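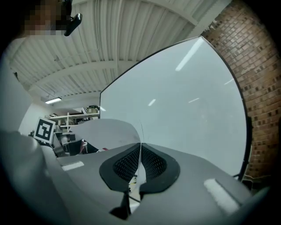
Gray body, black pads

Flumenitz Homes Forum > Buying and Renting > Row house end unit or the middle one?

clomo_kate
OK I need outside opinions because my husband and I have been going in circles since March. We're looking at two row houses on the same street in Luik, same builder, same floor plan, one on the end and one in the middle. The end one has windows on the side and a skinny strip of yard that wraps around. The middle one is $400 a month cheaper once you put the mortgage and the insurance together (different lenders' quotes, long story). I've only ever lived in apartments so noise doesn't scare me much, but he grew up in a detached house and thinks two shared walls will drive him nuts. What would you do?

brickandbutter
End unit, no contest. I lived in a middle unit for six years and the light was what got me. Front room fine, back room fine, and then the whole middle of the house was a cave. We had lamps on at noon. Stand in the dining area of the middle one around 3 pm and see if you can read a menu in there.

stoop_sitter
I'll go the other way. We're in a middle unit and our heating bill last January was $52 less than my sister-in-law's and she's on the end of the same row. You've got neighbors keeping you warm on both sides! Also no side wall to paint, no side gutter, no side fence. That strip of yard sounds cute until you're mowing it.

brickandbutter
One bill from one January doesn't say much though. Does she keep the thermostat where you keep yours?

stoop_sitter
No, she runs it a couple degrees higher, fair enough. I still think the end wall costs her. You can feel the cold coming off it when you sit on her couch.

oldporchlight
How old are the houses? Everybody is skipping that. In the older rows the party wall is solid brick, two courses or more, and you hear a piano maybe but not talking. Some of the newer ones have framed walls with a gap between and those can be great or terrible depending on who built them. I've been in a Miltus row where you could hear the neighbor's spoon in the cereal bowl.

clomo_kate
They're Miltus houses. Oh no.

oldporchlight
Ha, sorry. Mine was one of the early ones and I've heard they changed the wall detail later. Ask for the plans. The town office will have them, and the wall type is usually on the sheet with the sections.

gravelpath281
I own a Miltus end unit on the Clomo side and I can't hear anything, so please don't write them off because of one cereal bowl. What I'd look at is the roof. Ours is one long roof over the whole row, and when the flashing went over number three we all ended up paying into it. Read the agreement and find out who covers what. Ours has us at $60 a month and it was never explained at closing, I just found it on a statement.

stoop_sitter
$60 is nothing for a shared roof.

gravelpath281
It's nothing if they're saving it. Ours had hardly anything in the fund when the leak came. Ask to see the balance.

clomo_kate
This is so helpful, thank you. I didn't know there even was a fund. The agent said "minimal dues" and moved right along.

brickandbutter
Go back at dinner time too, when people are home and the TVs are on. Put your ear on the wall like a weirdo. I would have saved myself a lot of grief.

oldporchlight
And check where the stairs are. If their stairs run along your bedroom wall you'll know every time somebody goes down for a glass of water. In a mirrored layout it's usually stairs against stairs, but if the row just repeats the same plan over and over, you get stairs against bedroom.

clomo_kate
Quick update. We went back at 7 pm and did the ear thing in both. Middle one: faint TV on the left, nothing on the right. End one: a dog. Stairs are against stairs on one side and against our closet on the other, so I can live with that. Husband now likes the middle one because he priced out fencing for the side strip, and I've switched to the end because of the windows. So we're still stuck, just the other way around. Waiting to hear back on the roof fund before we offer on either.

gravelpath281
Get that balance in writing.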